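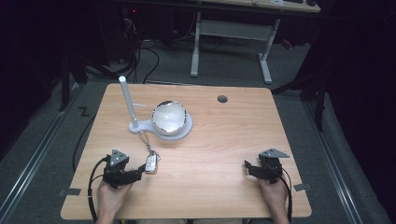
3.2 Small things on a desk

Levchenko, Momthorpe Study of Desks and Small Belongings
Sunday, December 9, 2018

Home | Issues | Authors | Search

Keys were the item we most looked forward to, and they did not let us down. People give them a home far more readily than they do pens or coins, and that home is nearly always something that stands up from the desk. A hook, a post or the rim of a bowl will do. In Figure 1 the silver key chain hangs from the front of a white stand's base plate, yet its fob lies down on the wood, so the keys belong to the stand and to the table at once. We came to love this half-and-half state, which we call trailing, and we coded it in 11 of the 70 desks visited in August.

Trailing matters for tidying. A trailing chain takes up more of the desk than a hung one, and it is easy to catch with a sleeve. It is also wonderfully easy to find again! In the Larkiria diaries, people with a fixed key spot wrote far less about searching, even when the spot was messy.

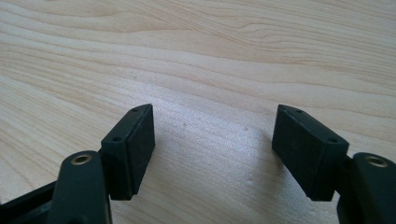 Bare surface deserves the same care. Most desk surveys record what is on the top and skip what is left over, but the open wood is where the next thing gets put down. We measured it on 45 desks — a slow job, and a delightful one — and found that people guard one clear patch near the front edge even when the back is piled high. Pale wood grain made small metal items harder to spot under bright light, a point taken up in Section 4.

Contact the editors | © 2018 Clomodura | Back to top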